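Workshop notebook, Trelar bench room
Date: 2021-03-15
Entered by: Anisa Simanjuntak

Subject: Bottle and cup placement, white table

The purpose of the entry is to record the items in use on the white table and the rules agreed for setting them out. The set consists of the green bottle with the black screw cap, the large yellow paper cup and the gray paper cup. Bottle upright, cap on, label left in place.
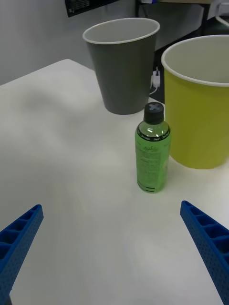 Orvokki Mäkelä asked that the cups be kept farther from the bottle, as paper cups tip easily when a neighboring item is moved. Her request is accepted. A gap of 12 cm is to be left between items at the start of each session.

Cups are to be drawn from carton 166 only. The Davov carton contains a narrower size and should remain on the shelf until it is returned in May. Any cup with a crushed rim is to be discarded.

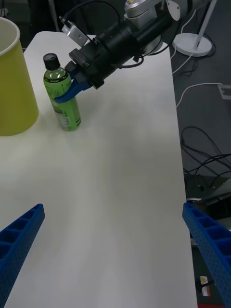 The bottle is to be weighed before each session and the figure entered on the bench card. Today's reading was 346 g with the cap on. Yevhen Ostapchuk holds the card for this week.

The tabletop is to be wiped with a dry cloth only. The spray cleaner from Oei left streaks on the last occasion and has been withdrawn.
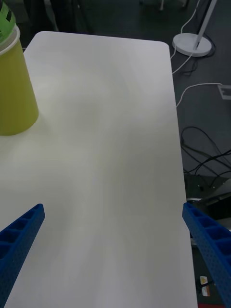

Open items

Replacement cloths, 7 requested from Drevano. No delivery date received.
Bench card to be copied to Fletcher Henare.
Shelf label for the Davov carton still to be printed.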